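2023-05-05
Diary of the Household Tasks Review, Zurnbridge

The morning was given over to correspondence. The Brikham office has asked again whether our report will state plainly if a machine can be left to tidy a kitchen. I replied that the report will state what was tried and what was recorded, and that the wording of any general finding remains with Funmilayo Odukoya.

I then returned to the trial tables. The log now stands at 391 attempts, of which 291 were marked as completed without help. Of the first 200, a good number concerned single items on a clear surface, and I do not consider that these should be weighed equally with the later work. A person clearing up after a meal does not meet one cup at a time. I have asked that the two groups be shown separately in the annex.

The colander remains the item over which opinion is most divided. Osagie holds that its rim offers an easy grip. My own view is that a thing full of holes, with sloping sides and a small tab, asks more of two fingers than it asks of a hand.

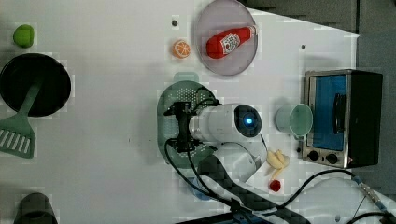
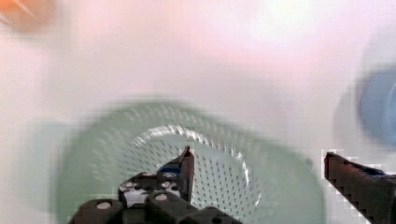 After lunch we discussed the term "chore" for the better part of an hour. Osagie would count the lifting of an item as a chore in itself. I would not. To my mind the chore is the whole of the matter – picking up, putting in the right place, and knowing when to stop – and a household would judge it so. It was agreed that the report will say "handling step" for the former and keep "chore" for the latter. Section 9 must be amended throughout.

Rullel has written to propose that shop-floor sorting be added to the review. I am in favour in principle, as the parts in a workshop tray are at least of known shape, but there is no room for it before the end of May. A reply has been drafted and awaits signature.

Left at a late hour. The revised annex is to go to Brikham once the totals have been checked against the paper log.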